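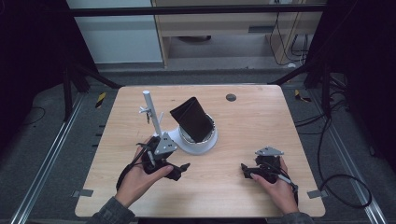 Figure 6.1. A worker at the demonstration table, with a hand-held gripper in each hand and a black pouch resting in a white container.

Chapter 6
Learning from a Demonstration

Objectives

After reading this chapter, you should be able to describe how a demonstration of automated handling is planned and presented; tell the difference between what a visitor observes and what a visitor is told; prepare questions before a site visit; and write a short visit report that other people can use.

Key terms: demonstration, end effector, fixture, hand-held gripper, observation record, trial

Opening case: The open day at Distby

On 26th May the Hartley Institute held its annual open day at its teaching building in Distby. The program was arranged by Keith Treloar, who was then head of the automation course, and it included a demonstration of a kind that many visitors had not seen before. A person sat at a table and carried out a simple handling task with two grippers held in the hands. The person did the moving, and the grippers did the touching.

Visitors had been told in the printed program that they would see "robot skills in preparation." Several of them expected a robot arm in motion. What they met was slower and quieter, and it raised the question that this chapter takes up: how does a machine come to be taught a task that people do without thinking?

The task on show was the handling of a soft pouch at a round container. To a person, this is a small matter. To a machine, it is difficult. A pouch made of flexible material does not keep its shape. It leans, folds, and slips, and its top edge may point one way on one trial and another way on the next. In Figure 6.1 the pouch is tilted, with its top folded over and its bottom tucked into the container. A rigid block in the same container would present a much simpler problem.

The Institute's course, known as the Jovness program, treats each attempt at such a task as a trial. The students had completed 410 trials by the open day and had set themselves a target of 1,522 by the end of December. Each trial is logged in an observation record, a form that is described in Section 6.3. A trial that goes badly is logged with the same care as one that goes well. Treloar asked that this rule be explained to every group of visitors, and it was.

Reading the workplace

A visitor to any demonstration should look at the workplace before looking at the work. The table in Figure 6.1 has been kept largely clear. Apart from the person's hands and the grippers, it holds little more than the upright metal post and the broad white base on which the container stands. A clear surface makes it easier to judge each movement, and it leaves fewer objects to be knocked or caught by a sleeve.

The grippers also repay attention. Each has a dark body, a black jaw finger, and a metal plate with small holes and screws mounted on top. The fingers are angled inward, toward each other — an arrangement that suits a task in which two hands must share one object. A cable runs from each device. Cables are a common concern in demonstrations of this type, and visitors should note where they lie, both at the wrist and on the floor.

A viewing line was kept at the Distby open day, and visitors were asked to remain behind it while a trial was in progress. Questions were held until the pause between trials. Groups were limited to the number that could see the table without leaning over one another, and the waiting groups were taken to the Kalel workshop on the floor below, where older equipment was on display.

What the visitors asked

The questions recorded that day fall into 2 groups. The first concerned the task itself: why a pouch had been chosen, how long a trial lasted, and whether a person tired of the work. The second concerned the purpose: what would be done with the records, and who would be allowed to use them. The second group took longer to answer, and the Institute has since added a page on the subject to its program.

Before you read on

1. Choose a handling task that you carry out every day with both hands. Write down each movement in order. Compare your list with that of a classmate who has chosen the same task.

2. Study Figure 6.1 and write two questions you would put to the person at the table. Keep them for use in Section 6.4.

Section 6.1 begins with the planning of the visit — the letter of request, the schedule, and the safety briefing.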